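Print this page | E-mail this page

Reading time: 3 minutes

About the Grorneck Robotics Club

Most school robotics pages promise that your child will invent the future. We'd like to promise less. The Grorneck club meets after class, it is open to any student at the school, and a good part of what happens there is slow and fussy. Some students love that. Some leave after a month, and we don't chase them.

We started as a competition team. For a few seasons we built machines to push blocks around a taped square, and we came home with a trophy or two that still sit in the front office. Over time we grew doubtful about what anyone was learning. The drivers got better at driving. The rest of the team watched. When we asked students to explain why the machine worked, we mostly heard that it worked last time.

So we dropped the league and took up one long project, which we call Munari. Students get two arms, one table and a pile of ordinary stuff, and they have to get the arms to sort it. The funding came from a small grant for equipment, and the school pays for the room.

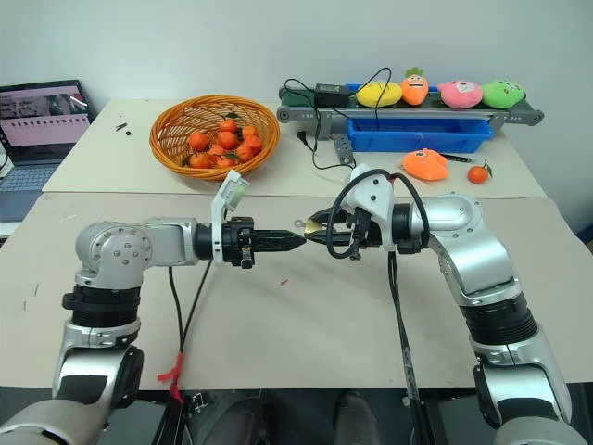

Sorting was the students' choice, and they picked it thinking it would be easy. Fruit goes in one place, toys go in another. A person does it without looking up. Then you try to write down what makes a tangerine different from a plush carrot when both are orange, and the basket they're supposed to go in is orange too, and somebody wants to add the flat plush with the little face, and the afternoon is gone. The arms don't help as much as people expect. They have different grippers, one with long ridged black fingers and one with brass-colored ones, and a grip that suits one has to be thought through again for the other. Getting the two to come close over the middle of the table without bumping is a project in itself.

The students split into two groups. Brarkora looks after the arms and the conveyor. Hájek looks after the software and keeps the log, which now has more than its share of entries reading "no idea." We count those as good entries. Students change groups in June whether they want to or not.

What we don't claim

We don't claim the club gets anyone into college. We have seen the brochures from other programs that say so, and we'd like to see the numbers behind them.

We don't claim the arms are smart. When a run goes well, the first question we ask is what was made easy for it. Usually something was.

We don't teach to a test and we don't give out certificates. A student who wants something to show can bring pages from the log.

Joining

No experience is needed. There is a fee of $200 for the year, and the office can waive it if you ask. New members spend their first 3 sessions on safety and cable routing before they run an arm, and there are no exceptions for students who have done robotics somewhere else.

Parents may sit in on any session. Please don't expect a show.

Page last updated 7 September 2024

Print this page | E-mail this page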